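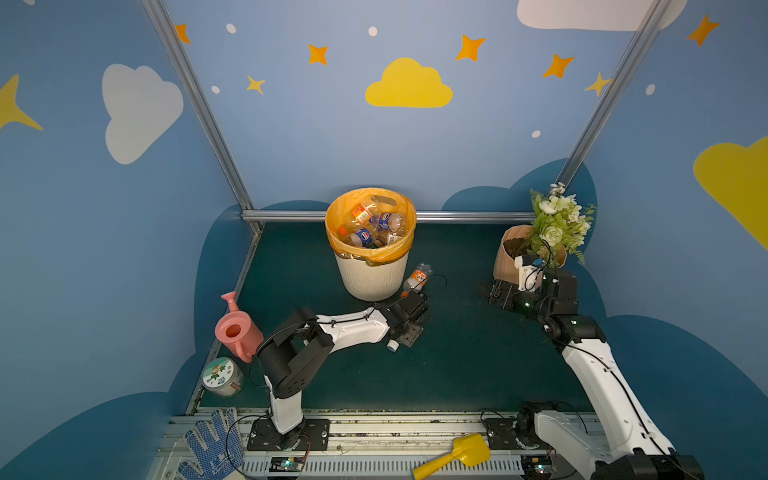 Dropped bottles and stalled grippers: bench notes for a two-arm cell

These tips come out of a fault we had in April on the Vasilakis bench, where a pair of small arms sorts bottles into a bin and tends a potted plant. Most of it applies to any hobby or workshop arm with a parallel gripper.

The fault

On cycle 1042 the left arm released a bottle outside the bin and carried on as if the drop had been good. The log showed error 29 (grip current low) two seconds before release. The Revus controller treats 29 as a warning, so the program did not stop. On the next cycle the arm swept through the space where the stray bottle lay and the wrist joint stalled against it.

Cause

Empty plastic bottles flex. The jaws close to a set width, the wall gives, and the current never reaches the threshold. Ours was set at 154, a value left over from gripping wooden blocks.

What to change

Set the grip threshold with the softest item you handle, cap off. Repeat with the cap on and keep the lower reading.

Promote low-grip warnings to a stop. In the Ereck software this is under Limits – the box is unchecked by default.

Empty the bin before the bottles reach the rim. A bottle landing on a full pile can roll off, and the arm has no way of knowing.

Fold the bag handles down outside the bin. A loose handle will catch a fingertip.

Pick up stray caps. A cap under a gripper finger is enough to trip the wrist.

Check cable slack with the arm at full reach, not at rest. Loops that look generous when parked can pull tight at the top of a move.

Keep gloves and hand tools off the mounting rail while the arms are powered.

Clearing a stall

Press the stop first. Support the upper link with one hand before cutting motor power, as the arm will drop when the brakes are absent or worn. Move the joint back by hand, remove the object, then home one arm at a time. Do not water the plant until power is off at the wall; the control boards sit low and have no cover.

Savvas Moschos rewrote the release routine so that the gripper reads its current again above the bin. Vaso has the file.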